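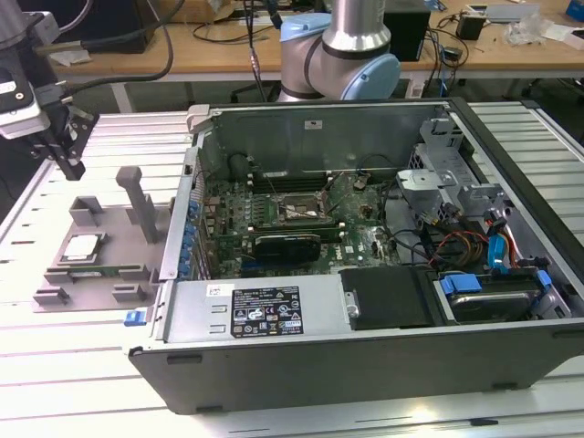

Computador de secretária Dell aberto, com o socket do processador vazio e a placa gráfica montada.

Desmontagem de computadores Dell para reaproveitamento: por que ordem retirar os componentes?

Pergunta

A nossa instituição recebeu em maio um lote de 18 computadores de secretária Dell, provenientes da renovação do parque informático da Cosari. Pretende-se separar discos rígidos, fontes de alimentação e placas gráficas para reutilização interna, encaminhando o restante para reciclagem. O primeiro equipamento encontra-se deitado na bancada, sem o painel lateral e já sem processador.

Solicita-se esclarecimento quanto aos seguintes aspetos:

1. Deve retirar-se primeiro a placa gráfica ou o disco rígido?
2. Os suportes azuis do disco podem ser soltos à mão ou exigem ferramenta?
3. É necessário proteger o socket vazio, caso se pretenda conservar a placa-mãe?

Agradece-se, desde já, a atenção dispensada.

Resposta 1 – marcada como útil por 10 utilizadores

Relativamente à ordem, recomenda-se começar pelos cabos. Com o equipamento desligado da corrente, prima-se o botão de alimentação durante alguns segundos e desliguem-se depois os cabos de dados e de alimentação do disco. Convém fotografar ou etiquetar as ligações antes de as soltar.

Segue-se o disco. Nos modelos Dell com que trabalhámos, as peças azuis assinalam os pontos de manuseamento sem ferramenta: apertam-se as duas patilhas laterais e o disco desliza para fora com o respetivo suporte. Se oferecer resistência, verifique-se se ficou algum cabo preso. Recomenda-se guardar o suporte, dado que a sua substituição nem sempre é fácil.

A placa gráfica retira-se a seguir, libertando o fecho da ranhura e puxando a direito, sem inclinar. A fonte de alimentação fica para o fim, após desligados os conectores da placa-mãe. A fonte não deve ser aberta em circunstância alguma.

Quanto ao socket, a resposta é afirmativa. Coloque-se uma tampa de plástico própria e baixe-se a alavanca. Em várias gerações os contactos situam-se do lado da placa-mãe e dobram-se com facilidade – um único contacto danificado pode inutilizar a placa.

Resposta 2

Na Javgate retirávamos sempre a gráfica primeiro e nunca houve problema. O socket também ficava destapado.

Resposta 3 – marcada como útil por dois utilizadores

Subscreve-se a primeira resposta, com uma ressalva de natureza administrativa. Antes de reutilizar os discos, deverá proceder-se ao apagamento integral dos dados e ao registo do número de série de cada unidade. Convém igualmente anotar a potência e o modelo constantes da etiqueta da fonte, uma vez que alguns equipamentos Dell utilizam conectores próprios, incompatíveis com placas de outros fabricantes.

Última atualização: 2 de outubro
2051 visualizações · 289 partilhas · 3 respostas

Perguntas relacionadas
Como apagar discos rígidos antes de uma doação
Fonte Dell em placa-mãe de outra marca: é possível?
Onde obter tampas de proteção para sockets
Computador Falcão não reconhece o disco SATA
Recolha de equipamento informático usado em Mestadcombe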